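How to Oil New Exterior Wood Siding

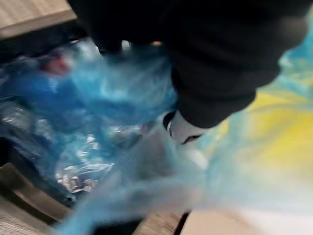
New cedar or larch boards should be oiled before they go up on the wall, back side included. Lay them flat across trestles in the shade, three at a time, and sand the faces lightly with 200 grit paper. Wipe off the dust with a dry cloth. Keep a translucent blue plastic bag close by for trash, even a crumpled one, and drop the worn paper in as you work.

Stir the oil well. Brush on a thin coat along the grain, wait 30 minutes, then wipe away whatever is still sitting on the surface. Do the cut ends twice.

Hang used oil rags outdoors, opened flat, until they are stiff. Do not put them in a bag or leave them in a pile, as they can catch fire on their own.

On the Githam cabin we coated 340 boards this way in June. Zofia Kurek, the architect, asked for a second coat on the south wall only. Let the boards dry overnight before you nail them.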